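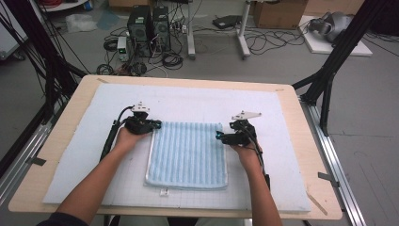
Switching to line drying

I stopped using the dryer in June. It was taking two cycles to get a load of towels dry, and the repair quote was more than I wanted to spend on a machine that old. I bought a Nimix folding rack and 16 yards of cotton line for the back porch.

Shirts and sheets were easy from the first day. Towels took some practice. The first batch came in stiff enough to stand up. I now spin them a second time, shake each one hard before it goes up, and use less detergent — nearly half of what I used before. They are still rougher than dryer towels, but I've gotten used to it.

Timing matters more than I expected. If the wash is out by 7 in the morning, it's dry by lunch. Anything hung after 3 stays damp overnight and smells like it. On rainy days I use the rack in the hallway with a fan on low, and the towels go on the outside rails.

The line sagged after a few weeks, so I added a tightener. I still need a better hook on the post side. The old dryer is in the garage until I decide what to do with it.

Filed under: Home, Laundry
2 comments | 7 shares

Recent posts
Cleaning the porch screens
Dromgate paint, one year later
A shelf for the hallway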